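Tarcísio Fontes
Feb 14, 2021

Spent the evening teaching a robot arm to turn a faucet handle. I have been turning faucet handles since I was a toddler and had never once considered it a skill. I'd like to apologize to my toddler self, who was apparently a genius.

The setup: two arms on a table in the simulator, me in a desk chair, a hand controller from Arneck that I am still learning to hold. I move my wrist, the arm moves its wrist. My elbow also moves, for moral support. The arm does not care about my elbow.

First lesson of remote control: you have no sense of touch and you don't notice until you need it. I pushed down for a good while before I understood that I had stopped moving air and started moving lever.

Second lesson: whoever is driving thinks they are going slowly. Play the recording back and it's a man swatting a wasp.

We're keeping 1194 demos out of 3876 attempts. I would like to blame the controller for the difference. The logs from Rendbridge, which record every twitch, would like a word with me. 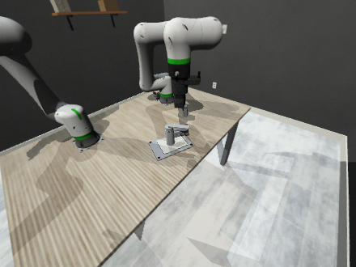

Why not just write a script for the handle?
Because a script is happy only while the fixture stays where you said it was. Shift it or rotate the base and you're back to editing numbers. With demos you can move it between tries and show the arm what you'd do each time.

The catch is that it learns everything you do. I have a habit of stopping just before contact, like someone about to touch a stove. The first trained policy had the same habit. It came down, paused, had a little think, and went in. I've never felt so seen by a gripper.

My fix was 5 practice runs before every recording session, none of them saved. It helps a lot. It also makes me the only person I know who has to warm up for plumbing.

Frerichs (colleague, steady hands, insufferable) says to pick one side of the lever and always push from there. I had been using whichever side I felt like. Average 2 good answers together and you get an arm heading confidently for the middle, where it does nothing useful.

Someone asked about leading a real arm around by hand. Did that in October on the Vistik bench. Much better feel for contact - also much better feel for how heavy an arm gets by lunchtime. My shoulder votes simulator.

Tomorrow: same handle, other direction. I've been told it's "basically the same task." I've written that down so I can read it back to them later.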